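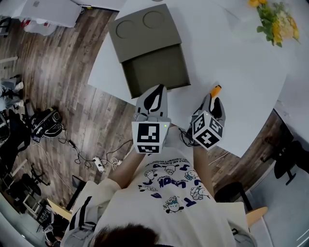
Unit 4: Recording Demonstrations with Hand-Held Grippers
Last updated: August

4.1 Scope

Unit 3 covered teleoperation, in which the operator moves a leader arm and the robot follows. This unit covers the other common route, where the operator holds the end effectors directly and no robot is present during recording. The lab exercise uses the Wunditero two-hand kit and the Ollow logging software. Read the whole unit before the lab session on Thursday.

The output of a recording session is a set of episodes. One episode is one attempt at one task, from the start pose to the end pose, with these streams:

- pose of each gripper in the table coordinate system
- opening width of each gripper
- video from the camera on each gripper
- video from the head camera

4.2 Why the grippers are held by hand

In teleoperation the operator works through the arm. Delay, joint limits and the lack of force feedback all show up in the data as hesitation. A typical beginner in the Warraich lab takes two to three times as long to place a small part by leader arm as with the part held in a hand-held gripper. Contact is also easier to judge, as the operator feels the table through the handle.

The cost is that the arm's limits are absent. A person can reach across the body, roll the wrist past what the arm allows, or move faster than the joints can follow. Such an episode looks clean and cannot be replayed. Section 4.5 gives the check for this.

4.3 Pose tracking

Each gripper carries a cube with square markers on its faces. A single visible face gives a pose estimate, but the estimate of tilt is poor when the face is seen square on. Two or three visible faces give a much better result. Operators should therefore avoid holding a cube so that only one face points at the head camera for long stretches.

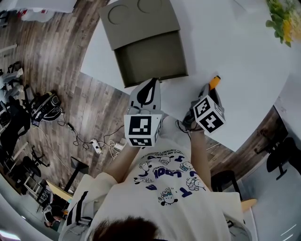
Tracking loss has three usual sources. The first is the operator's own head or forearm passing between the camera and the cube. The second is one gripper crossing in front of the other. The third is glare on the marker face, which washes out the white cells and the black ones together. Ollow fills a short gap by interpolation and flags a long one. The default limit is 29 frames. Do not raise the limit to rescue an episode. Record it again.

Marker size must match the value in the session file. A wrong size produces a plausible trajectory at the wrong scale, and the error is easy to miss until replay.

4.4 The workpiece and the two-hand task

The lab task uses a box on a white table. The box has two round recesses in its upper surface. The left and right hands have separate jobs, and the task sheet assigns them. Keep the assignment fixed through the session. If the roles swap between episodes, the policy sees two different solutions to the same starting view and tends to average them.

Points of technique:

1. Begin with both grippers in view of the head camera and clear of the box.
2. Approach from above or from the front at a steady speed.
3. Close fully before lifting. A partial close that works by hand will often slip on the arm.
4. When one hand steadies the box, set it in place before the other hand starts its move.
5. Pause at the end pose for one second so that the final frames are unambiguous.
6. Vary the position and angle of the box between episodes, within the limits on the task sheet.

Item 6 is the one most often skipped. A set in which the box always sits at the same angle trains a policy that works at that angle. Move it by hand between episodes and do not try to return it to a mark.

The gripper camera sees the fingers, the near part of the table and whatever lies beyond. Background matters less to the result than students expect, provided it differs across sessions. What matters more is that the fingertips stay visible at the moment of contact. 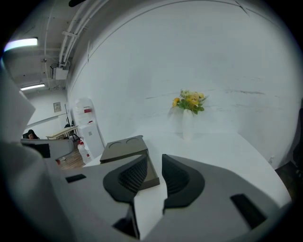

4.5 Checking an episode

Run the checks in this order and stop at the first failure.

a. Sync. Tap the two grippers together once at the start of the session. The peaks in both motion traces must fall within 2 frames of each other.
b. Tracking. No flagged gaps on either gripper.
c. Width. The trace should show a clear open, close and open for every grasp. A flat trace means the width sensor was not zeroed.
d. Reach. Load the trajectory into the Lorkton arm model and run the inverse kinematics pass. Any sample outside joint or speed limits fails the episode.
e. Outcome. Label success or failure by watching the head video to the last frame. Failed attempts are kept, with the label, in a separate folder.

The reference set for this course holds 511 episodes that passed all five checks. Use it for comparison in the written part. Do not mix it with your own recordings.

4.6 Written work

Submit a short report covering the following.

- Pass rate at each check, as a table
- One episode that failed check (d), with the joint responsible and a plot of its angle over time
- Whether the same motion could have been made within limits by standing at a different side of the table
- A comparison of mean episode length with the reference set

Plots need axis labels and units. Trajectories are in meters, angles in degrees.

Comments (3)

gripper_left: In 4.5 (a), is the tap done once per session or once per episode? The lab sheet has it per episode.

course staff: Once per session, unless logging was stopped and restarted. The lab sheet will be changed to match.

mt_section2: Check (d) rejects nearly everything if the table height in the arm model is left at the default. Set it first. Cost us an afternoon.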